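Cokthorpe Pool Surface Records
Data card and README

Overview

The Cokthorpe Pool Surface Records are a collection of 3634 service entries on the condition, cleaning and resealing of residential and small commercial swimming pools. The entries cover waterline tile, coping, plaster and decorative rock. The collection is maintained by the Espinoza Pool Surface Office and is intended for contractors, water quality staff and students of building maintenance.

Each entry describes one visit to one pool. A pool may appear more than once, and repeat visits are linked by the field pool_ref. In total, 303 pools are represented, in two service districts: Media and Salbridge.

Contents of the release

entries.csv – one row per visit
pools.csv – one row per pool, with surface type, sun exposure and fill source
products.csv – cleaning media and sealants, by general class only
notes/ – free-text technician notes, as plain text files
codes.txt – definitions of all condition codes

Fields in entries.csv

pool_ref: identifier shared with pools.csv
district: M (Media) or S (Salbridge)
visit_month: month only; the day of the visit is not released
scale_grade: 0 to 4, assigned before cleaning
scale_type: carbonate, silicate, mixed or undetermined
method: hand, bead blasting, acid wash or other
sealed: yes, no or partial
hardness: calcium hardness of the pool water in parts per million, where tested

Grading

Scale grade is assigned by eye before work begins. Grade 0 means no deposit can be seen or felt on the tile. Grade 4 means a continuous crust that hides the tile pattern. Technicians are instructed to grade the worst section of the waterline and to record the affected length separately in the notes.

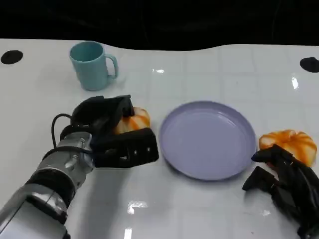 White tabletop with a faint gray grid and a glossy surface.

Carbonate and silicate deposits are told apart by a drop test with dilute acid. A deposit that foams is entered as carbonate. A deposit that does not react is entered as silicate, although very thin carbonate films may also fail to react – users should treat silicate entries at grade 1 with caution.

Known limitations

Hardness was not measured on every visit. The field is blank in 46 percent of Salbridge entries, where test kits were introduced later than in Media. Blank values must not be read as zero.

Around 40 entries list a method of "other" without further explanation. These have been kept so that the visit history of each pool remains complete.

The two districts draw on different water supplies and should not be pooled without a district term. Saltwater pools are few and are found only in Media.

Privacy

Street addresses, owner names and invoice amounts have been removed. Technician notes were reviewed for gate codes and telephone numbers before release. Any remaining personal detail should be reported to the Espinoza office, which will withdraw the affected file.

Permitted use

The records may be used for research, training and internal planning. They may not be used to rank individual contractors or to advertise a cleaning product. Redistributed copies must include this file and codes.txt without changes.

Updates

New entries are added each January. Corrections to earlier entries are listed in changes.txt, with the old and new values side by side.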